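Module Plimetti – Séance 4
Bonnes pratiques autour d'une cellule à deux bras
Notes de cours, Morag Cairns, version du 20 juillet 2026

On attaque enfin la partie que je préfère ! Les trois premières séances étaient consacrées aux textes : ISO 12100 pour l'appréciation du risque, ISO 10218-1 pour le robot, ISO 10218-2 pour l'application robotisée et son intégration. Relisez-les avec une cellule précise en tête, ils deviennent beaucoup plus vivants.

Premier point : un petit bras reste une machine. On évalue l'application complète, c'est-à-dire le bras, le préhenseur, l'objet manipulé, le support et les gens qui passent la main dedans pour replacer une pièce. Un bras léger avec un outil pointu peut poser plus de problèmes qu'un gros bras bien enfermé.

Deuxième point, les volumes partagés. Quand deux bras travaillent sur le même plan, on définit par écrit la zone de chacun, puis la zone commune, et une règle de priorité pour cette dernière. Un seul bras y entre à la fois, l'autre attend à un point de dégagement connu. 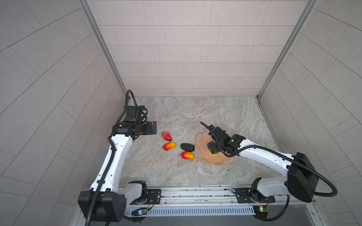
La règle de priorité doit survivre à un arrêt d'urgence. C'est un exercice passionnant : on coupe en plein mouvement, on réarme, et on regarde qui repart. Réponse attendue : personne. Le réarmement autorise le redémarrage, il ne le déclenche jamais. Pensez aussi à ce que tient la pince au moment de la coupure (lâcher ou garder, il faut choisir avant !).

Troisième point, les câbles. Prévoyez une boucle assez longue pour toute l'amplitude du poignet, et vérifiez aux positions extrêmes qu'elle ne peut ni se coincer dans une articulation ni accrocher le bras voisin.

À faire avant chaque mise sous tension :
- contrôler le serrage des embases
- dégager le plan de travail des objets étrangers
- tester l'arrêt d'urgence
- lancer le premier cycle en vitesse réduite
- noter le tout dans le cahier Comunitz

Pour la prochaine fois : reprenez le journal Jerker (3000 cycles, dont 2993 sans arrêt), classez les arrêts restants par cause et proposez une mesure de réduction pour chacun. Deux pages maximum, schéma des zones compris. Dépôt en salle 717.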